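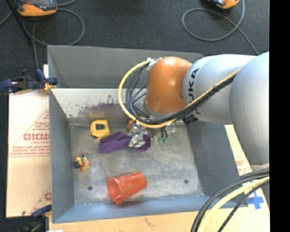

Mosilura Place Names

A list of 3,390 place names from the Mosilura valley, with older spellings where we found them. Kulap Wannasri typed up the parish registers and Binta Ogundipe checked the spellings against the survey maps.

Files

names.csv has one row per name. Columns are id, name, old_spelling, kind, sheet and source.
sheets.csv lists the 38 map sheets and their scales.

Text is UTF-8, comma separated. Empty cells mean no value was found. River names that cross a sheet border appear once, under the northern sheet.

Known problems

983 rows have no source. Farm names on the Dulano sheet are mostly from one register and may repeat. The kind column still mixes "hill" and "ridge".

Changes

December: merged Fitriani Oei's corrections for the east bank.

License

CC BY 4.0. Send corrections as a pull request, up to 50 rows at a time.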